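Glaze Notes: Crazing and Rim Chips at Zastach

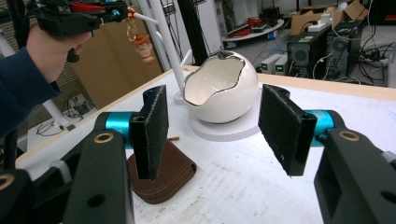 Crazing is a fit problem between glaze and clay body. When the glaze contracts more than the body on cooling, it ends up in tension and a network of fine cracks forms. The Zastach studio fired 324 test pieces through November using the Zeltex clear gloss on Vevlow white clay. Rims need separate attention: on an irregular edge, such as the zigzag rim of an eggshell-shaped bowl, glaze pulls away from the points and collects in the notches. Thin points chip first. Softening them with a damp sponge before the bisque firing gives the glaze more to hold.

The revised schedule adds a 6-hour cool and leaves the kiln closed until it reads below 200 F. Crazing fell to roughly 3 percent of pieces. Slow cooling does not correct a poor fit, and delayed crazing can still appear weeks later. Members using the old Zupan clear should run their own tiles before changing anything.

Test tiles are on the shelf by the glaze buckets. Please return them in order. The kiln log is open for sign-up on Monday.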